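The Ullow town band owned 2 marches, and the better one had been lost since January. The composer, a retired piccolo player, offered to write it out again for 3000, or hum it for 2000. The band took the humming.

He hummed it in the bandroom at Akadden, all repeats included – the tubas wept, mostly from the length. Nothing was written down.
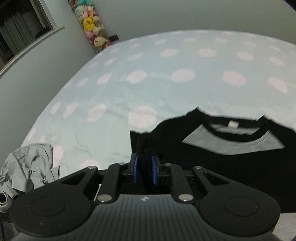

A black T-shirt on the polka dots.

By supper the band owned 1 march again, and a bill.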